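Replayed demonstrations drop the shoe that was held during recording

Status: Solved
Product: Wikora Teleop, recorder and replay
Opened by: Hélène Lemieux, Bruvov
Assigned to: Bergeron

Hélène Lemieux wrote:

We record demonstrations by remote control in simulation and replay them afterward to render the camera views we train on. The arm is the Franka with the standard two-finger hand. The scene comes from the Tametness bathroom set, with random small props added at reset.

The task in this batch is to pick up the sneaker from the toilet tank lid, carry it over the bowl and put it down on the tabletop next to the robot base. The operator drives with a handheld controller. Holding the side button engages the arm, letting go freezes it so you can move your hand back to a comfortable spot, and the trigger closes the fingers.

Recording works. The operator feels in control, the shoe gets moved, the success check fires and the episode is saved. On replay many of those same episodes fail. The arm follows the path I expect and the fingers close at the right step, but the shoe is a little off from where it was, so the grip is poor or misses. Sometimes the shoe comes up and slides out on the way across. Sometimes it never leaves the lid. 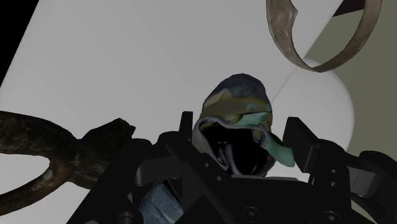

What I have tried so far:

Replaying on the same machine that recorded. No change.

Replaying with rendering off. No change, so I don't think it is the cameras.

Slowing the operator down. Two people recorded a few episodes at half hand speed. The failures were less common but they didn't go away.

Setting the random seed by hand. The same props load, in what looks like the same layout, and the shoe is still off when the fingers get to it.

Recording with no props except the shoe. All of these replay correctly.

The last one is what made me open a ticket. We have some 90 demonstrations recorded with props and I would like to avoid doing them over. Can they be repaired?

Replay is run in action mode, since we want the contacts to be simulated again.

Bergeron wrote:

Thanks, that is a useful set of tests. Please send:

1. One episode that fails on replay and one that passes, both with props.
2. The recorder section of your config file.
3. How the operator starts an episode. Do they press start and begin moving right away, or wait?

Also please run the pose check on the failing episode. It compares the recorded pose of every object with the replayed pose at each step and prints the first step where any of them is apart by more than the tolerance. If that number is near zero, the problem is in the starting state. If it is at the moment of the grasp, it is more likely the gripper command.

Hélène Lemieux wrote:

Files uploaded. Config below.

control_mode: ee_delta
gripper_mode: continuous
snapshot_at: reset
settle_on_reset: false
max_steps: 3000
record_object_poses: true

The pose check on the failing episode reports a difference almost from the beginning, well before the arm gets to the lid. The first object listed is one of the props and the shoe comes a bit later. On the passing episode the shoe stays within tolerance all the way, although one prop is still out.

On starting: it varies. I usually wait, because I like to line up my hand with the gripper before I engage. My colleague starts moving at once. I went back and sorted the episodes by who recorded them, and most of the failing ones are mine. I had assumed I was just worse at it.

Bergeron wrote:

Your driving is fine. The waiting is what exposes the problem.

With settle_on_reset off, props are spawned slightly above the surface and fall when physics starts. With snapshot_at set to reset, the recorder saves the state at the instant of spawning. In your recorder build, physics runs from the moment the scene loads, but steps are only written once the operator presses the side button for the first time. So everything that happens between load and first engage is missing from the file. On replay the first action is applied at once, while the props are still in the air. They land while the arm is already moving, they bump each other in a different order, and the shoe ends up turned or shifted compared with what you saw when you were driving.

With only the shoe in the scene it drops straight down and comes to rest in about the same spot either way, which fits your last test.

For new recordings, change two lines:

snapshot_at: first_engage
settle_on_reset: true

The second runs physics for 2 seconds with the arm held still before the operator gets control. You will notice a short pause at each reset. Please leave it in even if it gets annoying — it also keeps the operator from reaching for something that is still rolling.

Hélène Lemieux wrote:

Changed both lines and recorded a new set with my colleague. I waited a long time before engaging on purpose in several of them. All of mine replay correctly now.

One of my colleague's doesn't. The shoe starts in the right place this time, the pose check is clean up to the grasp, and then the shoe slips as the arm lifts off the lid. Uploaded as a separate file.

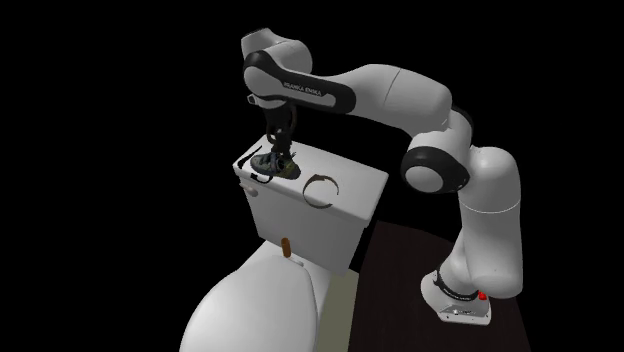

The old episodes are still the main question for me. If there's any way to get the settled state back into them I would take it, even if it means a few are lost.

Bergeron wrote:

First the new one. In that file the operator let go of the side button in the middle of the grasp, with the trigger half pulled, and then re-engaged. While the arm is frozen, the recorder repeats the last arm target, which is right, but it writes the raw trigger value instead of the held one. The trigger had been relaxed during the freeze. In the live session the fingers stayed closed. In the file they open slightly and close again. That is a bug on our side and I have filed it. The fix will be in the next recorder build. Until then, either set gripper_mode to binary, or ask operators to finish closing before they let go of the side button. If you don't need partial closing for this task, I would use binary. It is easier on the operator too.

Now the old ones. You had record_object_poses on, so the settled state is already in each file, in the pose track. There is a repair command:

wikora repair --start-from-poses --step 0 --zero-velocity FOLDER

It replaces the saved starting state with the object poses from the first written step and sets all speeds to zero. It writes to a new folder and leaves the originals alone. It will be right for episodes where everything was at rest when the operator engaged. It will be less right for the ones your colleague started early, where something may still have been moving. Try dropping --zero-velocity for those, which makes it estimate speed from the first two written poses.

Run the pose check on the whole output folder afterward and throw out whatever is outside tolerance at the grasp.

Hélène Lemieux wrote:

Ran it. My episodes all came back apart from one where I knocked the shoe against the bowl, and I don't mind losing that. For my colleague's I ran it both ways and kept whichever version passed for each file. A handful failed both ways and we will record those again.

Switched to binary gripper. No slips since.

One request for the docs: the page on recording says to "engage when ready" and doesn't mention that physics is running while you wait. Could a line be added there?

Bergeron wrote:

Added to the recording page under Starting an episode. I have also asked for settle_on_reset to be on by default whenever random props are enabled. I'm marking this solved. The held trigger bug is tracked separately and you are on the notify list for it.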